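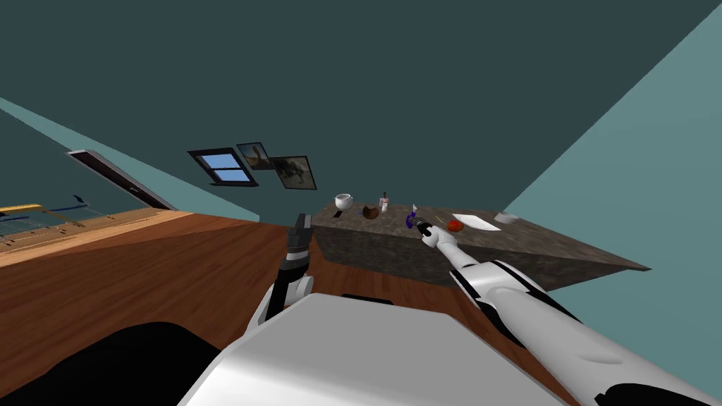 One arm reaching towards the counter, Wanus simulated room.

Print | E-mail
Filed under: Datasets, Known faults

Wanus grip-fault set

Do please read this before training on anything, dear colleagues. In 336 runs the gripper reported a firm hold when only one finger was touching.

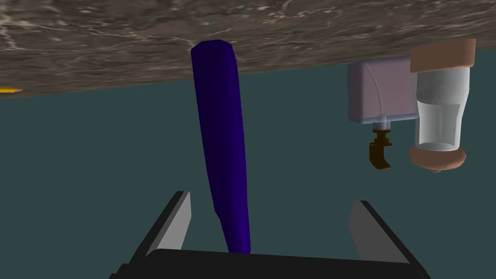
Nanami Ikeda traced it to the contact flag, bless her, and we've kept those runs in, marked "fault". 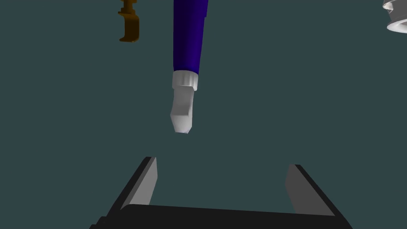

Mahawong, February

Marek Rusnák's patch now asks both fingers to agree.
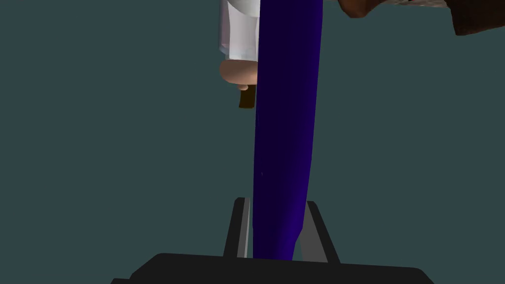 Can I use the fault runs for training?
Only for fault detection, please.

Last updated: 16th September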